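Packaging Waste from Small Online Orders
Project report, Isla Rutherford and Fatima Nwachukwu
February 13, 2020

1. Background

Our project looked at how much cardboard reaches homes through small online orders, and what people do with it afterwards. We chose the Maruyama estate in Drernell because it has one shared recycling point and the households there order from much the same shops.

2. Method

We asked 50 households to keep a tally sheet of every parcel they received, starting in September. Each sheet had columns for the size of the box, the size of the item and what happened to the box. Of the 50 sheets we handed out, 31 came back complete. The rest were missing whole weeks or were never returned, and we left them out.

3. Results

The 31 households recorded 813 parcels between them. Books and clothes came in the best-fitting packages. Small household goods were the worst — one family was sent a set of fridge magnets in a box made for boots.

Most boxes went straight to the recycling point. A smaller share were kept for storage or for posting things on, and 18 households said they had reused at least one box. Shallow boxes with fold-in ends were kept more often than deep ones, mainly for drawers and seed trays.

4. Discussion

Several people told us they would reuse more boxes if they were easier to open without tearing. Tape was the main complaint.

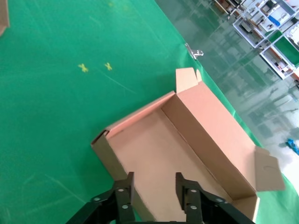

Boxes that are cut and folded from one sheet need less tape, and they can be stored flat. They take longer to put together, though, and a packer at Kudo told us that time matters more to the firm than the price of the card.

Our sample was small and came from one estate, so we can't say the same would be true in Garkodham or anywhere else with kerbside collection. We also relied on people filling in the sheets on the day, and two of them admitted to catching up at the weekend. If we did the work again we would weigh the cardboard at the recycling point as a check on the tallies.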